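Willy Van der Linden
July 6, 2022

1/ Right, model railway thread! I've spent the whole spring on a little branch line, Prostthorpe to Costanitz (neither exists, I made them up on a train) and I've loved every minute of it.

2/ The line has 4 stations and one very silly viaduct. Track went down in March and I've hardly sat in the garden since.

3/ Best thing I've learned: paint your rails BEFORE the ballast goes on. I did the first stretch the other way round and spent 9 evenings with a tiny brush, muttering.

4/ Small motors, by the way, are a joy. Four of them in a yellow bin and I'm as happy as a child with sweets.
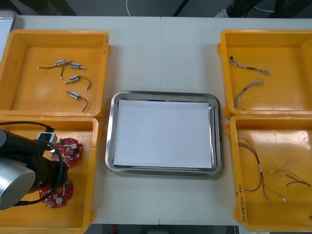 5/ Trees! Dried yarrow heads, a bit of hairspray, then green scatter. I've made almost 662 and the hill behind Costanitz still looks bald.

6/ The station café is called Aerts and the coal merchant is Filberg. I lettered both signs by hand and the second F is wonky, but I'm leaving it.

7/ Next up is the goods yard, and I can't decide between cobbles and plain dirt. What would you do? Photos of your own yards very welcome!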